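Rikham Classic Television Society
Minutes of the December meeting, held in the upstairs room at 7.30 pm

Present: 19 members. Apologies: 2.

1. Minutes of the last meeting
Agreed, after the word "triumph" was taken out of the report on the western season.

2. Paline box set
The chair read out the letter from Flokunetti offering the complete Paline, "fully restored", at a group price. Several members doubted the claim. The sample disc looked much like the old tapes with the colour turned up, and the laugh track was louder than anyone remembered. It was also asked how a set could be complete when the second series is still listed as lost. Secretary to write and ask for an episode list before any money is sent. 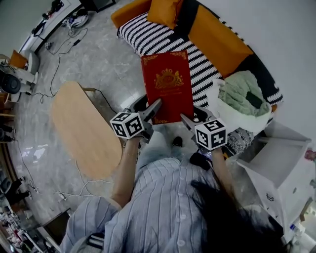

Red book with gold crest and corner ornaments.

3. Savolainen season
The proposal is to show every Savolainen family comedy in order of broadcast. One member called them the warmest programmes ever made. Others felt the warmth was mostly in the theme tune - and that three episodes in one evening would test it. Agreed to show one and see who stays.

4. Viewers' poll
The website poll for best final episode closed with 2527 votes. The society has 700 names on its mailing list, so the meeting was not inclined to announce a winner. Poll to be run again with one vote per address.

5. Any other business
The projector lamp was raised again. No decision.

Meeting closed at 9.10 pm.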